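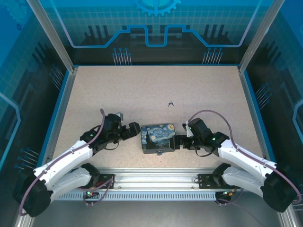 Lata com tampa estampada entre as duas garras, na bancada da oficina Collon.

Recomendações para a gravação de demonstrações com objetos pequenos

As orientações a seguir destinam-se aos operadores que recolhem exemplos para o modelo Elik. Aplicam-se a latas, estojos e caixas com tampa.

Antes de cada série, limpe a bancada com pano de microfibra e verifique a fixação das bases. Os cabos devem acompanhar o braço com folga em toda a amplitude do movimento.

Varie a posição e a orientação do objeto entre gravações. Um conjunto de 400 demonstrações com a lata sempre no mesmo ponto tem pouca utilidade para o treino.
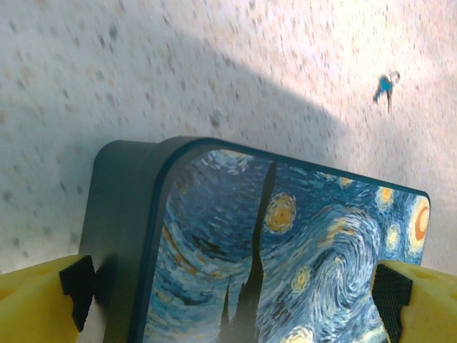
Ao levantar uma peça rígida, feche os dedos devagar e mantenha a pressão constante. As almofadas gastas devem ser substituídas; as tampas pintadas riscam com facilidade.

Grave também as tentativas falhadas e assinale-as no registo. Das 3883 demonstrações entregues até maio, 712 foram devolvidas por falta de etiqueta.

Não altere a iluminação a meio de uma série. Caso seja inevitável, encerre a série e abra outra.

Dúvidas sobre a nomenclatura dos ficheiros devem ser dirigidas a Orysia Pylypenko, oficina Collon.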